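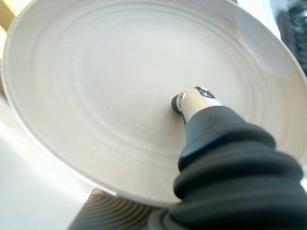 Plates, part two: the grip controller

Posted in January by the Estix bench blog author

Most of this month went on the grip code, mainly the bit that decides how hard to squeeze a plate. Plates are awkward. They are wide, they tilt when you pick them up off centre, and a white one against a bright background gives the wrist camera very little to work with.

The old version closed the fingers to a fixed position and hoped. I had a table of positions, one for each type of dish, and it grew every time someone bought new crockery. I have thrown the table out. The new version closes slowly until the motor current rises above a threshold, then switches to holding a steady force. The loop runs at 100 Hz, up from 50, and that alone got rid of most of the overshoot.

Detecting contact was harder than I expected. Soft ribbed fingers bend before they push back, so the current creeps up with no clear step in it. I tried a filter from the Doherty library, which was too slow, and ended up comparing the current with a short recording of the fingers closing on nothing. It is crude but easy to debug.

For perception I fit an ellipse to the rim and take the tilt from that. Plates with raised rings confuse it, as the fit sometimes locks on to an inner ring. I now keep the largest ellipse that has enough edge points behind it. I ran this over the 3466 wrist frames I had saved from Gristberg, and 1376 of them changed their answer. I have checked roughly a quarter of those by hand and the new answer was nearly always the better one.

Still to do: the planner treats the plate as a flat disc and ignores the lip. The code is on the Starkard branch until I have tidied the config files.

Recent posts
Plates, part one: finding the rim
Moving the logs off the robot
Why my planner kept timing out

This site uses cookies to remember your settings. Accept | Manage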